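**Desk talk, Bendville library – 3 Mar 2025**

Start with the bottle. Hold it up, wait a second. Ask who has one on their desk right now (hands!), then ask who has two.

My own story: in January I cleared my desk at Dendel and found 9 of them behind the monitor. I'd been watering my plants more than myself – not by much, poor things. 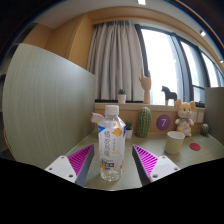
So my rule now is one drink on the desk, and it goes where my hand lands. Plants go to the back, by the panel. Toys too, and yes, you can keep the toys! Everaldo Peixoto will want to argue about cactuses here, let him.

Slow down for the next bit, I always rush it. Everybody gets two minutes to list what's within reach at home. Then swap lists with a neighbor.

Handouts: 26, on the chair by the door.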